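Notes on the Lounge Corner at Erngate

4th December

This entry continues my record of the shared room at Erngate, which I have maintained in this journal since July. The previous entry dealt with the lighting and drew a number of enquiries about the corner with the sofa. The present one is confined to that corner, and in particular to the black unit and the clearance required by its door.

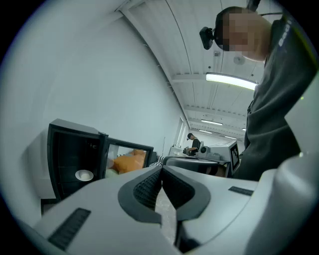
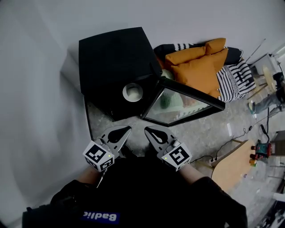
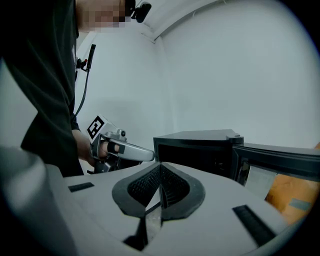
The black unit with its door open, Erngate lounge corner.

The position of the unit was settled on the basis of the door. It is a wide door on a modest body, and when it stands open it occupies a good deal more of the room than the unit does when closed. The second picture gives the clearest indication of how near it comes to the sofa. An earlier plan, drawn up when the room was first furnished, had allowed 50 cm on that side. I no longer consider that figure sufficient where people are expected to pass with something in their hands, and I have marked the plan accordingly.

Two alternatives were considered. The first was to turn the unit so that the door opened towards the wall. This would have kept the walkway clear but obliged the user to stand in the corner and reach around, and it was set aside. The second was to move the sofa further along. That remains under consideration, subject to the remarks below on the cushions, which have a tendency to extend the sofa beyond its measured length.

With regard to contents, my preference is for very little to be kept in the unit. A small white bowl may be seen inside it in the first picture. Items of that size are easily overlooked once a door is closed, and I would ask that the shelf be checked before anything larger is placed there. The top of the unit should also be treated as a surface for small items only. I have seen too many tops of this kind become a permanent home for mail, keys and takeaway menus, at which point opening the door turns into an exercise in balance.

The soft furnishings merit a separate paragraph. The total allowance for the corner was $200, and the greater part of it went on cushions. The mustard-orange ones were ordered through Stosura from the Nava range. I had recommended a quieter colour at the time and am content to record that I was mistaken. Against a pale wall and a speckled grey floor, with a black unit alongside, the orange does a great deal of work. The navy cushion with white stripes is less conspicuous and serves mainly to fill the back. The black-and-white striped piece has been the subject of some disagreement as to which end of the sofa it belongs on. It is at the right-hand end in the second picture, and I have no objection to its remaining there.

Care of the covers has been straightforward. They are taken off, turned inside out, washed cold and dried flat in the shade. Our summer sun is hard on strong colours, and an orange cover left on the line through a January afternoon will not come back the same orange. The inserts are aired on the balcony and are not washed. Any cover with a sticking zip should be left on the arm of the sofa for my attention.

The floor requires sweeping more often than its appearance would suggest, as the speckle conceals crumbs very effectively. Particular attention should be given to the strip directly in front of the unit, where anything dropped from the shelf will come to rest.

There is one outstanding item. The Tolow catalogue lists a low bench of a suitable depth which could stand along the wall and relieve the top of the unit altogether. At over 2,000 mm in its standard length it is too long for this corner, and I have written to ask whether a shorter version is available. No reply has been received to date. In the meantime the arrangement will remain as it is, and readers who have measured a similar door clearance in their own rooms are invited to leave their figures in the comments.

Filed under: Erngate, furniture, soft furnishings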